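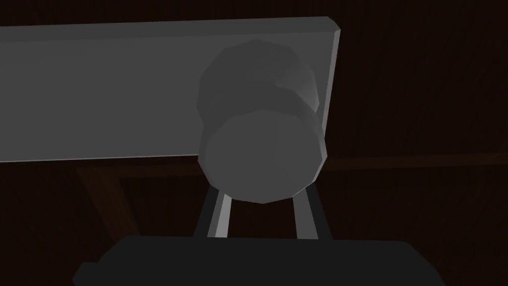 # Flukine:地方入室盗窃报道语料

Flukine 收集地方报纸上关于入室盗窃的报道和后续的法庭消息。全部文本是中文译文,原文为英文,由本项目翻译,再由母语者校对。中文说明由我(Cameron McIver)自己写,中文不是我的母语,如果有不清楚的句子,请在 issue 里告诉我。

最后更新:2021年10月6日

## 内容

语料共有 756 篇报道,来自九家报纸,都在 Grikona 及周边地区发行。其中最大的来源是《Ivia 晚报》。每一篇报道是一条记录,一个案件可以有多条记录,例如第一篇写警方接到报案,第二篇写逮捕,后面的写开庭和判决。同一案件的记录用 `case_id` 连接。

只收下面几种文章:

- 警方通报的改写稿,记者有署名或没有署名都可以
- 法庭报道,包括保释听证
- 更正启事,如果它更正的是已经收入的报道

社论、读者来信、安全门和保险的广告文章不收。商店盗窃也不收,但是店主住在楼上、住处同时被进入的案件算作入室盗窃。这个界线我们讨论过很久,现在的写法在 `docs/scope.md` 里。

## 文件

```
flukine/
├── data/
│ ├── reports.jsonl
│ ├── cases.csv
│ └── corrections.csv
├── docs/
│ ├── scope.md
│ └── guidelines.md
└── scripts/
 └── check.py
```

`reports.jsonl` 每行一条记录,编码是 UTF-8。每条记录有 19 个字段,常用的如下:

| 字段 | 类型 | 说明 |
|---|---|---|
| `report_id` | 字符串 | 报道编号,不会改变 |
| `case_id` | 字符串 | 案件编号,合并案件时可能改变 |
| `paper` | 字符串 | 报纸代码 |
| `stage` | 字符串 | 报案、逮捕、起诉、审理、判决、更正 |
| `entry` | 字符串 | 报道中写的进入方式,例如门、窗、车库 |
| `loss_text` | 字符串 | 报道中关于损失的原话,不换算货币 |
| `hedge` | 布尔值 | 文中是否使用“涉嫌”“据称”一类的词 |
| `text` | 字符串 | 译文全文 |

没有提到的字段写 `null`。空字符串只有一种意思:报道提到了这件事,但是扫描件上看不清。请不要把这两种值当作一样。

## 标注

标注由七位标注员完成。每篇报道先由两人分别标注,意见不同的时候交给第三人决定。`stage` 的分歧比较少,`entry` 的分歧比较多。记者常常只写“小偷从后面进去”,有的标注员认为是后门,有的认为不能确定。现在的规则是:没有写明就标“不明”,不根据房屋类型猜测。

`hedge` 字段需要小心使用。英文的 allegedly 我们一律译成“涉嫌”或“据称”,看前面的主语是人还是事。早期的译文里有些地方漏掉了这个词,校对时已经补上,补过的记录在 `notes` 字段里写有 `hedge-fixed`。
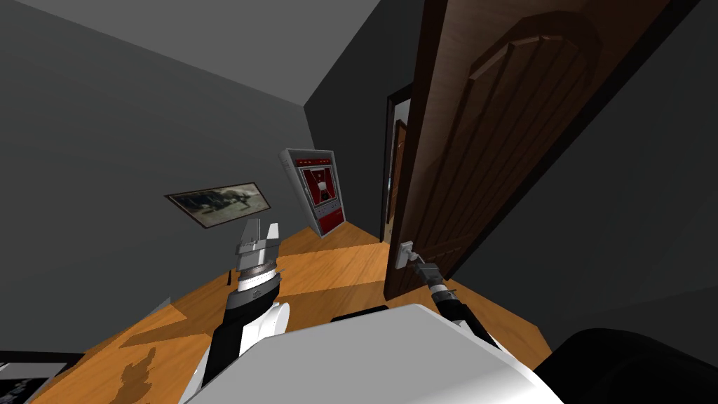 *图:渲染的室内,灰墙、木地板与机械臂。*

## 人名和地址

住户、嫌疑人和证人的名字都换成代号,如 `P1`、`P2`。同一案件内代号一致,不同案件之间没有关系。警察和法官的名字也换掉,只保留职务。街道名删去,只留到区。

被告后来无罪释放或者撤诉的案件,在 `cases.csv` 的 `outcome` 列里有说明。如果您使用逮捕阶段的报道,请一定同时读取这一列。有的案件报纸写了逮捕,以后再没有写结果,这种情况标为“未见后续”,它不等于有罪。

如果您是报道中的当事人,并且希望删除某一条记录,请来信说明报纸和大概的时间。不需要解释原因。

## 来源与许可

大部分报道的扫描件由 Stojanović 剪报资料室提供。资料室允许我们发布译文,不允许发布扫描件,所以仓库里没有图像文件夹,请不要为此开 issue。

标注和代码可以自由使用,使用时请写明出处。译文只用于研究和教学。商业用途请先写信询问,部分报纸的许可需要单独申请。

## 已知问题

- 冬季的报道比夏季的多,我们不知道是案件多还是版面空。
- 《Ivia 晚报》有时把一周的几件小案写在一篇短讯里。这些短讯按案件拆开了,拆开的文本第一句可能显得突然。
- 有两家报纸互相转载。文字完全相同的只保留一篇,改过标题的都保留。
- `loss_text` 里“珠宝”和“首饰”两个译法混用,还没有统一。
- 语料不能用来计算某个区的盗窃率。报纸选择写什么,和实际发生什么,差别可能很大。

## 检查

下载以后请运行:

```
python scripts/check.py data/reports.jsonl
```

脚本检查字段是否齐全、`case_id` 在 `cases.csv` 里是否存在,以及译文里有没有留下电话号码。如果它报告 `orphan case`,多数情况是两个文件的版本不同,请一起重新下载。

## 修改与联系

发现译文错误,请给出 `report_id` 和建议的句子。修改标注需要附上报道中的依据,只写“感觉不对”的请求我们没有办法处理。合并案件的建议请单独开一个 issue,因为它会影响别人正在使用的编号。

维护者:Cameron McIver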